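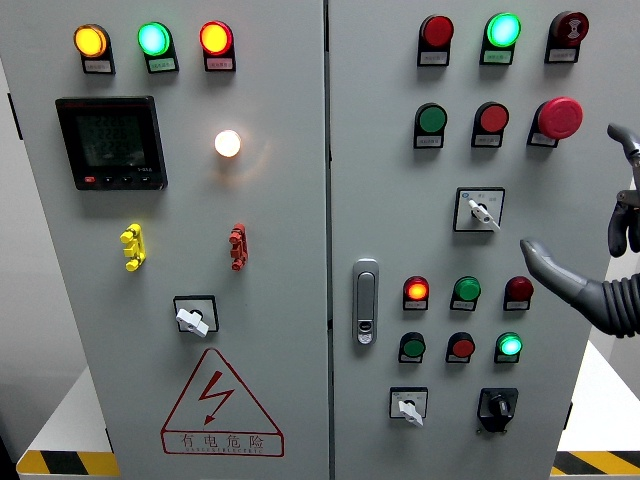
What do the amber, green and red lamps on the front of a building's electrical cabinet mean?

In many buildings with a three-phase supply, the three lamps show that each phase of the supply is present. All three should be lit at the same time during normal operation. A red lamp in this group is a phase color and does not signal a fault. If one lamp is dark, either the lamp has failed or that phase has been lost, and the building's electrical contractor should be informed the same day. Colors differ between countries and between manufacturers, and the drawing kept with the cabinet takes precedence over any general answer, including this one.

Additional details from the member who asked: I serve as secretary of a tenants' association at Elness Court. The building has 15 apartments, a shared laundry and one elevator. Our management company, Diekmann, has asked residents to report "any abnormal indication" on the cabinet in the ground floor corridor but has not stated what a normal indication is. I wish to post a short notice beside the cabinet and would like it to be correct. I would also like to know whether residents may reset anything themselves. The elevator stopped twice in June, and on the second occasion a resident pressed several buttons before calling the contractor.

Second answer

The reply above is sound. I would add the following from the point of view of building administration.

Residents should not operate any control on a shared cabinet. A protective device that has opened has done so for a reason, and closing it again without finding the cause may damage equipment or injure a person working elsewhere in the building. This applies with particular force to the elevator supply. The notice should therefore be limited to observation and reporting. Suggested wording:

"This cabinet serves the whole building. Please do not touch the controls. If a lamp is out, or if you notice a burning smell, heat or a loud buzzing noise, keep clear and telephone the number below. In case of smoke or fire, leave the building and call the emergency services."

Place the notice on the wall and not on the doors, where it may cover a label. Print the telephone number in large type. At the Brullow buildings, where I handled correspondence for 11 years, the number was set so small that older residents copied it down wrongly, and the contractor's office received complaints from the public library.

Ask Diekmann in writing for three items: a normal-state description of the cabinet, the date of the last inspection, and the name of the contractor on call. The lease may entitle the association to see the inspection record — this varies, and the text of the lease should be checked first.

Third answer

we had this in Grornness, one light was out for nearly 6 months and it was the bulb. Call them anyway. Also ask who pays for the call, ours tried to bill the tenants

2,527 views · 15 found this helpful · Share

Comments (3)

The suggested wording is clear. May it be used by another association without alteration?

Reply: It may. Please insert your own telephone number.

Colors in our building are red, yellow and blue, so do check the drawing. Ours was folded up in a pocket inside the door and the contractor had to get it out for us.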